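Every July, once the boat has been in the water long enough to smell like it, I get the same handful of questions from people who have just bought their first small cruiser. So I've written my answers down, and you can keep them by the galley sink if you like.

## Getting the damp smell out of a small cabin

Start with the bilge, even if you're sure the smell is coming from the cushions. (It nearly always is the bilge!) Lift every board you can lift, sponge out whatever is standing there, and wash down with warm water and a good squirt of dish soap. Rinse twice. Then leave the boards up for a full day with the hatches cracked open, and please put a note on the companionway so no one steps into the hole.

After that, do the lockers. Take everything out, and I do mean everything — the spare lines, the flares, the can of peaches from two summers ago. Wipe the insides with one part white vinegar to two parts water and let them air before you put a single thing back. Cushions go up on their edges whenever you leave the boat, with a hand's width between them so the air can move.

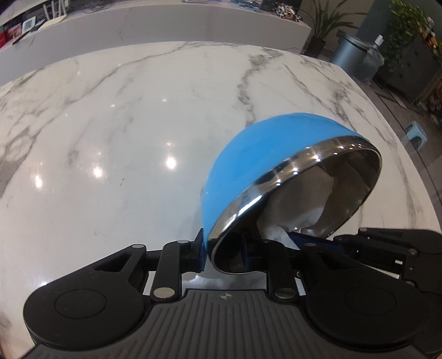

Chrome and stainless fittings on deck want fresh water first, and plenty of it, to carry the salt off before you rub at anything. I do the cleats and the rail bases at the end of each weekend, with a soft cloth and a little soap, and I save the polish for spring and fall. Brown freckles near a weld come off with a paste of baking soda and water, left on for ten minutes and rubbed gently along the grain. I mix mine at home in whatever is handy, and a bowl with a steel inside like the blue one here is just the sort of thing. Dry with paper towel and look at what comes away on it. If it's still brown, go around again. Never use steel wool on a boat, because the little bits it sheds will rust right where they land.

## Windows and hatches

Acrylic scratches if you so much as frown at it, so keep the glass cleaner and anything with ammonia at home. Flood the window with fresh water, wipe with your bare hand so you can feel any grit, then use a clean microfiber cloth and mild soap. Hatch seals like a thin wipe of silicone grease once a season. Petroleum jelly will make them swell, and you'll be fighting that hatch until Labor Day.

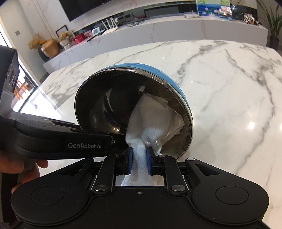 Lotte Bosman wrote to say that she had followed all of this on her own boat and still had a sour smell up forward, and that it went away only after she emptied the anchor locker and found the drain hole packed solid with dried mud. She clears it now with a length of old garden hose, pushed through from the outside, and hoses the chain down before it goes below.

I've added the anchor locker to my own list, right after the bilge. If your chain comes up muddy, keep a stiff brush on a lanyard by the bow roller and scrub as you haul.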